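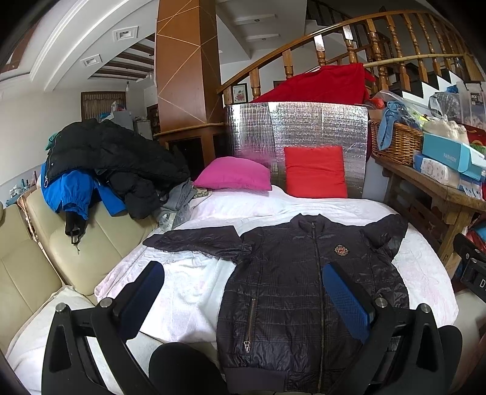
The sales pitch at Monell, the clothing returns firm where I worked until December, was that nobody would lose their job. Folding and checking would go to machines, and the rest of us would move up to "exception handling". I have been hearing about moving up for years.

What came first was teaching. Staff were asked to do the job with a gripper in each hand, so that the software from Gavivent could learn how a zip or a cuff behaves. A padded jacket takes a person a few seconds to fold. With two pincers it takes a good deal longer, and you feel every second of it in the wrists. My sheet for one week said 474 garments. The target was set by people who had watched the demonstration video.

I don't doubt the thing will work in the end. I doubt the sums. We were paid the folding rate for those hours – the same as for ordinary shifts – while the recordings went on to be worth something to somebody for as long as they are kept. There were 51 of us on the floor. Three were offered the new posts, and one of those was part-time.

Management says the recordings are simply part of the work. Fine, but then put a price on them. A tailor who trains an apprentice at least gets an apprentice, and can ask him to put the kettle on.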